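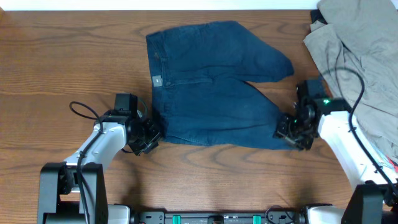

Unit 4: Collecting demonstrations for garment folding

The Irkgate set has 3,600 episodes, of which 371 are trousers. Each episode is one garment, from first grasp to release, with both arms teleoperated.

Before recording, check that the overhead and wrist streams share a clock. Vary the starting pose between episodes.

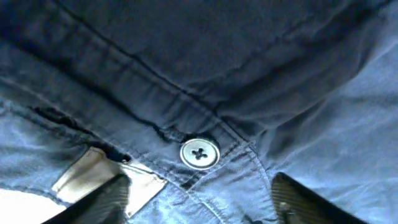 Wrist views carry most of the detail on buttons, seams and labels, so keep them at full resolution. Keep failed grasps too, and tag them "retry".

For lab: record 10 episodes and write a one-line note for each. Due 29 October 2021.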